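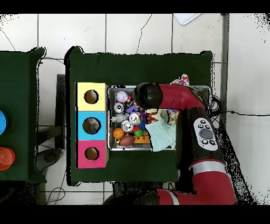 Sorter box on the left, tray of toys on the green cloth. Yellow, blue, pink, top to bottom.

The Great Toy Tray Sort, Kudstead

Hello and welcome to the messiest page on the site! If you've been following along since the button jars, you know I can't leave a mixed container alone, and this one has been bothering me for ages. Every small toy we own at the Kudstead playroom ends up in the metal tray sooner or later. Balls, blocks, bits of puzzle, the odd piece of cloth. Somebody tidies up in a hurry, it all goes in the tray, and then the tray goes on the shelf and we pretend it's organized.

So in May I finally pulled the table out, put the green cloth over it (things don't roll as far on cloth, trust me) and decided to do it properly. Uzma Mughal made the sorter box out of cardboard and I love it more than anything we've paid money for. Three sections, a round hole in each. The colors were whatever she had in the house, and I think the pink one is the best.

The rules, if you can call them that
Sports balls in one section, plain balls in another, and anything that isn't a ball goes in the last. Sohail Ghauri wanted to do it by color and we went back and forth on that for longer than I'd like to admit. The trouble with color is the soccer-type balls, the white ones with the black marks. Are they white? Are they black? Talha Gilani said white, Sohail said they should get their own box, and I said we were not making another box.

The sports balls
These are my favorites, the baseball especially, with its red stitching. There's an orange basketball and a little brown football too, and they're all toy size, so a small hand can manage them. The football is a pain to store because it won't sit still and it won't roll straight either. I've fished it out from under the radiator more times than the rest put together.

The spiky ones
The green spiky balls are the ones everybody grabs first. They feel great! They also pick up every crumb and hair in the building, so they get a rinse in the sink with a drop of dish soap and then dry on a towel overnight. Mehwish Ansari swears by an old toothbrush for getting down between the spikes. I tried it and gave up halfway through the first one.

The odds and ends
Every tray has a layer like this. A bear, a small cube, a purple building block that belongs to a set we gave away years ago (sorry, whoever has the rest of that set). I was going to be strict about orphan pieces and then I wasn't, and the block stays. It's been a chimney, a hat and a slice of cake, so it's earning its keep. 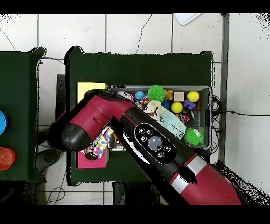 Cloths are the other thing I keep meaning to deal with. They wander in with the toys because the kids use them as blankets and tents, and then they get scooped up with everything else. I've decided they can have a bag of their own that hangs on the hook by the door. The dotty fabric is from the Memon remnant bin, 2 dollars for a big piece, and I went back the following week for more and it was all gone. If you ever see it anywhere, please write to me.

The tray itself
A few of you asked after the last gallery. It's a plain rectangular metal one and it came out of my mother's kitchen, so I can't tell you where to buy it. Look in the baking section of any thrift store. I like metal for this because it wipes clean, and I like the noise when a whole armful of blocks goes in, though Sohail Lashari, who has the room next door, may feel differently.

How long it took
I set the kitchen timer for 60 minutes and stopped when it rang, which was a mistake, as I then had to start again after lunch with half of it back in a heap. Next time I'm going straight through with a pot of tea beside me.

Coming up on the gallery: the crayon drawer, which is worse than this, and the puzzle shelf if I can face it. Uzma is already saving cardboard. If you've got a cereal box or two to spare, drop them at the side door any time before five in the afternoon and leave them on the bench.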